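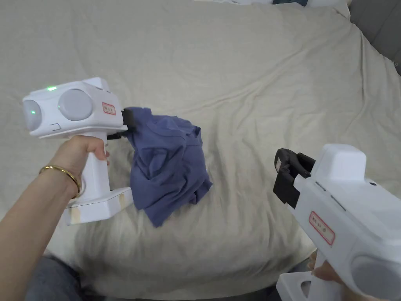

T-Shirts auf dem Bett falten: vom Knäuel zum Stapel

Ich liebe es, Wäsche zusammenzulegen. So, jetzt ist es raus! Früher lag bei mir der ganze Berg bis zum nächsten Waschtag auf dem Sessel, und morgens wurde gewühlt. Heute kippe ich alles aufs Bett, mache Musik an, und wenn die Platte durch ist, liegt alles im Schrank. Angefangen hat das mit einem Nachmittagskurs in Zustberg bei Lesego Naidoo, von der ich den Griff an der Schulter habe (kommt gleich in Schritt 3, der ist großartig).

Die Anleitung ist für ganz normale T-Shirts aus Baumwolle gedacht. Mit Langarmshirts geht es auch, dazu steht weiter unten etwas.

Warum auf dem Bett?

Ein Tisch ist fester, klar. Aber auf dem Bett hat man Platz, der Stoff rutscht nicht so leicht weg, und man kann dabei sitzen. Das Laken muss nicht faltenfrei sein. Ich streiche einmal mit dem Unterarm darüber, das reicht völlig. Bei heller Bettwäsche sieht man dunkle Shirts außerdem viel besser, gerade abends bei Lampenlicht. Wer eine sehr weiche Matratze hat, legt ein großes Badetuch unter.

Was du brauchst

Trockene T-Shirts, eine Fläche so breit wie deine ausgestreckten Arme und eine Schublade, in der vorher etwas Platz geschaffen wurde. Ein Faltbrett kannst du nehmen, musst du aber nicht. Meins liegt seit Jahren hinter dem Schrank.

Schritt 1: Eine Ecke suchen

Nimm das Shirt aus dem Haufen und such nicht lange nach dem Kragen. Greif irgendeine Kante, die oben liegt, und heb sie ein Stück an. Der Rest fällt dann schon ein bisschen auseinander, und meistens erkennt man sofort, ob man den Saum oder einen Ärmel erwischt hat. Mit der zweiten Hand nimmst du die nächste Kante, die sich zeigt. Jetzt leicht auseinanderziehen und einmal kräftig ausschütteln!

Steckt ein Ärmel innen, hol ihn gleich heraus. Später ärgert man sich nur darüber.

Schritt 2: Auslegen

Leg das Shirt mit der Vorderseite nach unten hin, den Kragen von dir weg. Streich von der Mitte nach außen, erst den Rücken, dann die Ärmel. Kleine Knitter verschwinden dabei fast von allein. Größere bekommst du weg, wenn du Saum und Schulter gleichzeitig fasst und den Stoff sanft spannst — nicht zerren, sonst leiert der Saum aus.

Schritt 3: Die Seiten einschlagen

Fass mit der einen Hand die Schulter, etwa in der Mitte zwischen Kragen und Ärmelnaht, und mit der anderen den Saum genau darunter. Beide Hände gehen zusammen zur Mitte. Der Ärmel klappt mit und wird danach wieder nach außen gelegt, so dass er nicht über die neue Kante hinaussteht. Auf der anderen Seite genauso. Vor dir liegt jetzt ein langer Streifen, oben mit dem Kragen in der Mitte.

Bei den ersten Shirts wird der Streifen garantiert schief. Macht nichts! Einfach wieder aufklappen und noch einmal. Nach einem Stapel hat man es in den Fingern.

Schritt 4: Von unten nach oben

Klapp den Saum hoch bis kurz unter den Kragen. Ein schmaler Rand bleibt frei, so trägt die Kante oben nicht dick auf. Dann noch einmal zur Hälfte falten. Für die Schublade, in der die Shirts aufrecht stehen sollen, falte ich stattdessen in Dritteln. Das Päckchen muss von selbst stehen bleiben. Kippt es um, war es zu locker gefaltet: aufmachen, glatt streichen, noch einmal.

Langarmshirts

Alles wie oben, nur dass der Ärmel nach dem Einschlagen gerade nach unten gelegt wird, parallel zur Kante. Sehr lange Ärmel knicke ich am Ellenbogen einmal um.

Sortieren, aber erst hinterher

Ich habe lange vorsortiert und es dann gelassen. Viel schneller geht es, wenn man nimmt, was oben liegt, und die fertigen Päckchen gleich auf 2 Stapel verteilt: einen für die Schublade, einen für den Sport. Meine Schublade ist 44 cm breit, da passen die Shirts nebeneinander hinein, wenn ich sie nicht quetsche. Miss deine ruhig einmal aus, dann weißt du, wie schmal der Streifen in Schritt 3 werden darf.

Und im Oktober, wenn die Pullover nach vorn wandern, kommen die dünnen Sachen bei mir in die Kiste unters Bett. Dort bitte liegend stapeln, die schweren nach unten.

Nachtrag vom 08/08/2022: Shirley Pickering hat gefragt, ob das auch mit Kindergrößen klappt. Ja, sehr gut sogar! Bei ganz kleinen Shirts lasse ich das letzte Falten in Schritt 4 weg und rolle sie vom Saum her auf.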